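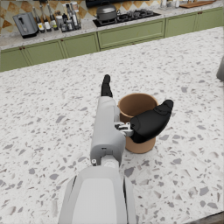 阿内克老城步道完成改线 全程延长至4000米

阿内克(Arneck)市旅游与步道管理处8月初完成老城步行环线的改线工程,新线路已向公众开放。改线后全程4000米,起点由火车站南广场移至谷物市场,终点不变,仍设在河岸码头。

原线路于鞍匠巷一段与货运车道重合,宽度不足,两侧无人行道。新线路在该处向北绕行,经染坊台阶、圣母小教堂后墙及旧城壕,再于石桥西端接回原线。绕行段铺装为花岗岩小方石,坡度较大处加装单侧扶手。染坊台阶不适合轮椅及婴儿车通行,管理处在台阶下方设有分岔标识,引导使用者沿城壕外侧缓坡道绕行,两线在城壕东口汇合。

全线共设标识牌134块,均为双面搪瓷牌,安装高度统一。牌面载明前进方向、至下一节点距离及街道旧名。旧名的考订由地方史研究者英格博格·维泽尔(Ingeborg Wieser)负责,主要依据市档案馆所藏地籍册。城内最早见于文字的街名为"桥下",出现在1142年的一份捐赠文书中,该文书的抄本现存于圣母小教堂,不对外展出。

维泽尔表示,旧名与现行街名不一致之处,牌面以现行街名为主,旧名以小字列于下方。"鞍匠巷一名有三种写法,我们采用地籍册中的一种,其余两种写在折页里。"

线路测量由约纳斯·莱纳(Jonas Lehner)与瓦伦丁·莱纳(Valentin Lehner)承担。测量以路面中线为准,不计台阶的垂直高差。约纳斯·莱纳介绍,旧版地图标注的石桥段长度有误,与实测值相差80米,误差来自当年把东岸引道一并计入。新版地图已更正,旧版不再发放。 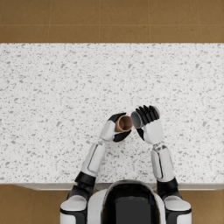

台面上的两只杯子

导览服务方面,步道沿用德雷尔塔(Drelta)公司的语音讲解系统,提供德语、匈牙利语和英语三种版本。匈牙利语稿由比安卡·萨博(Bianka Szabó)重新翻译,圣母小教堂和旧城壕两处为新增内容。讲解音频可在谷物市场问询处下载,也可扫描标识牌背面的编码收听。城壕内侧信号较弱,管理处建议出发前先行下载。

人工导览每周六上午一次,从谷物市场喷泉旁出发,不设预约,遇雷雨取消。导览不进入小教堂内部。

沿线商户对改线意见不一。鞍匠巷数家店铺曾在公示期内提交书面异议,认为步行者绕开该巷将影响客流。管理处负责人费迪南德·特鲁默(Ferdinand Trummer)答复称,鞍匠巷仍保留为支线,入口处设有标识,但不计入主线里程。异议所涉的停车位调整问题另行处理,不在本次工程范围之内。

二期工程计划于11月开工,内容包括河岸码头段照明更换和石桥西端排水沟改造。施工期间石桥保持通行,码头段夜间封闭,步行者可由上游堤道返回市中心。二期完工后,标识牌编号将作一次统一调整,纸质地图随之改版。

问询处夏季开放时间为每日9时至17时,周日午间休息一小时。纸质地图免费领取,每人一份。

(2021年8月23日)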